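Progress report - Flusten bench automation project
7 September 2019
To: Marwat grants desk
From: Rizwan Kakakhel

Sorry this is a bit rough, writing it up the same evening while I still remember it. Full spend table to follow with the next one.

Main thing this period was the open day. We said in May we would hold one before the winter and we have. Doors open at ten, last people out well after four. 97 through the door by the sign-in sheet, probably a few who walked past it. Mix of repair shops, two college groups, some neighbours from the other units, and three people from Griltetti who came a long way and asked the hardest questions.

Set-up. Two benches. Bench one for the talk and the slides, bench two for the live work. Rope between bench two and the public, which worked fine once we moved it back a bit. Arm was running at reduced speed all day as agreed in the risk assesment. Stop button tested in front of every group. It was pressed in earnest once, by me, when a lad leaned over the rope to film. Restarted inside a few minutes.

Spend on the day came to 1,455 against the 700 we had put down. I know. The overspend is nearly all the second rope barrier, the hired screen and the insurance top-up, which we did not see coming. I have moved it from the travel line, where we are under. Please shout if that is a problem - I would sooner hear now.

What we showed. Old desktop PCs, stripping for parts and recycling. The point we wanted to get across is that these cases are all different inside and the arm has to cope with cables in the way. Short talk first, then a live run, then questions. We did not try a full strip-down in front of people, too slow, and the memory release is still not good enough to show off.

Planner is the new version from Piken. Better than the spring one at picking a way in past loose cable. Still poor when a bundle is lying right across the case. Black cable on black fingers is the worst of it, the vision loses the edge and the arm just waits. People were quite patient with the waiting, more than I was.

The older Dells are a good test for this. Drive cage down one side, power supply tucked in the top corner, and the wiring goes straight across between you and the board. 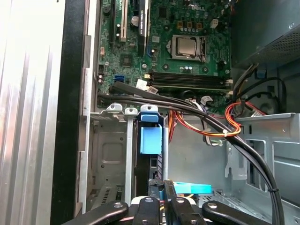
So the next job is cable handling, before we go anywhere near drives or memory. Plan is 20 cases, mixed makes, same start position each time, and log every stall with a reason against it. If the planner can't get past the bundle we try a nudge move first, then a hand clear, and the hand clears get reported to you as failures. No fudging.

Feedback. Forms were mostly kind. Repair shops want to know price and we could not give one. College groups want a visit of their own with time to have a go at the controls, I have said yes in principle. Griltetti asked whether we would test on laptops. Not in this grant, told them so.

Not done: the written guide (half drafted), the second training afternoon, new lighting for bench two. Lighting is ordered.

Need from you: a yes or no on the travel line, and wether the next report can come after the 20 cases are finished.

R. Kakakhel

Comments (3)

benchtop_jo
Was there for the afternoon run. Good talk but could not hear the questions from the back, can you repeat them into the mic next time?

Martin P
Would like to see the stall log when its done. We do this by hand and the cables are what slow us down as well.

tilly.w
Is the college visit open to evening students or daytime only?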